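Home | Course List | Handouts | Kitchen Schedule | Contact

Print this page | E-mail this page

Baking Basics, Session 4: Pie Dough and Why Yours Shrinks
Notes for the Toltden evening class
Instructor: Vikas Rawat

Last session was bread, which forgives nearly everything. Pie dough holds a grudge. Please read these notes before you come in, as I would like to spend our time with flour on our hands and not with me drawing gluten on the whiteboard again. Several of you thought it was a map of the bus routes.

1. What is in it

Flour, fat, salt, water. A spoonful of sugar if the filling is sweet, and none if you are making the leek tart at the end of term. We use plain all-purpose flour. Bread flour makes a crust you could resole a boot with, and cake flour makes one that falls apart when you look at it sternly.

Butter gives flavor. Shortening is easier to handle and tastes of very little. You may split the two, and plenty of good bakers do. We will use all butter in class so that you learn on the difficult one.

2. Cold, and what we mean by it

Cut the butter into cubes and put it back in the refrigerator until you need it. The water should have ice in it. Measure the water without the ice, please. (Someone asks every term. It was me, the first time.)

Cold butter stays in lumps. In the oven the lumps melt, the water in them turns to steam, and the steam pushes the layers of dough apart. If the butter has already melted into the flour there is nothing left to push with, and you get a very large cracker.

If the dough goes greasy while you are working, stop. Put the whole bowl in the refrigerator and go do some dishes. There will be dishes.

3. Rubbing in

Fingertips only. Your palms are too warm, and they also encourage you to squeeze. Toss each cube in flour, then flatten it between thumb and finger. Keep going until the largest pieces are the size of peas and the rest looks like coarse crumbs. Recipes love to say "peas" without saying which ones. Frozen peas, ordinary size.

Tarun Srivastava teaches the Javthorpe group and has his students use the food processor. It works very well and takes seconds, and you are welcome to do it at home where I can't see you.
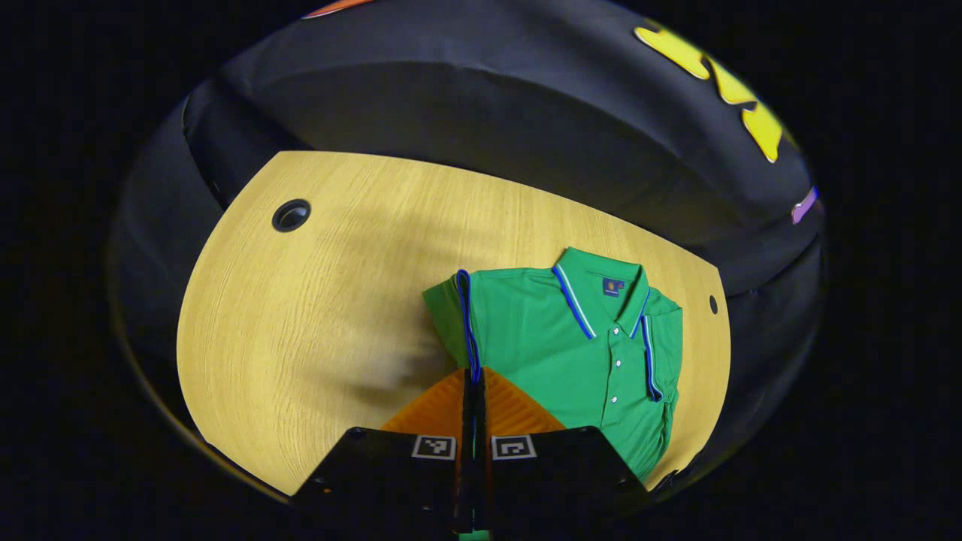 4. Adding water

Sprinkle it on a spoonful at a time and toss with a fork. Squeeze a handful. If it holds together, quit adding water. If it crumbles, add one more spoonful and try again. Flour varies from bag to bag and so does the weather, so the amount in the recipe is a polite suggestion.

Too much water is the usual reason a crust comes out tough. The second usual reason is kneading, which some of you will do without noticing because I spent three weeks telling you to. Gather it, press it into a disk, wrap it, leave it alone.

5. Resting and rolling

At least an hour in the refrigerator. Overnight is better. Roll from the center outward and give the dough a quarter turn after each pass, so it stays more or less round and you find out early if it is sticking. Should it come out shaped like Florida, patch it. Water is the glue.

Ease the dough down into the corners of the pan. Do not stretch it. Stretched dough remembers where it used to be and goes back there in the oven, and this accounts for most of the shrinking in the title. Chill the lined pan again before you bake.

6. Blind baking

Line with parchment, fill right up to the rim with dried beans, and bake until the edge starts to color. Lift out the paper and beans, then return the shell to the oven until the bottom looks dry. Half-filling with beans is a false economy, and the sides will slide down to tell you so. The beans can be used for years. They can't be eaten afterward, as the Uniyal Street group established one October.

Before next time

- Make one batch of dough at home and bring it wrapped and labeled with your name.
- Bring a rolling pin if you have a favorite. The school ones are fine but heavy.
- Read the custard pages, up to the part about curdling. The part about curdling can wait until you need it.

Next: Session 5, Custards and Other Nervous Fillings

Share this page | 7 shares | 4 comments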